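Why I Stopped Buying the Cheap Kitchen Table

I've owned four kitchen tables in my adult life and three of them were garbage. I say that with love, because I picked every one of them out myself, usually on a Saturday-errand kind of whim and always with the same thought in my head: it's only a table, how bad can it be? Pretty bad! The first one was a Jerkatlow that cost me 150 dollars and wobbled from the minute I stood it up. I folded a cereal box flap under one leg and lived like that for years.

The fourth came from a secondhand place in Prarnen, and I paid 400 for it, and I felt sick the whole drive home. My sister's old one had been free. But I've now eaten, worked, wrapped presents and done my taxes on this thing, and I've stopped thinking about it entirely, and I guess that's my whole argument. A good table lets you forget it's there (the wobbly one I thought about at every single meal).

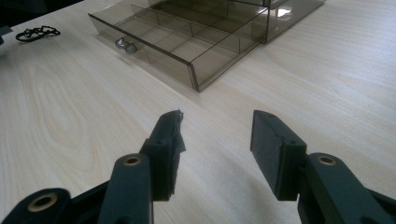

People push back on this, and I get it. Not everybody has 400 dollars lying around, and I sure didn't at twenty-three. When money's tight you buy what you can pay for that afternoon, and anyone who lectures you about "investment pieces" can go sit on the floor. My gripe is with the folks like me, who could have waited two months and saved up, and bought the flimsy one anyway because the store had it in the back and we wanted it by dinner.

And going fancy isn't the answer either. I walked through the Sostby showroom in March and saw a table for way over 1,000 that I'd have been scared to set a coffee mug on. Who wants that? I'd take the used one with somebody else's pen marks on it any day.

So if you've got a wobbler and can limp along with it a while, limp along. Check the used places every few weeks, bring a tape measure, and lean on the corners hard before you hand over any cash. The guy at the store may give you a look. Lean on it anyway.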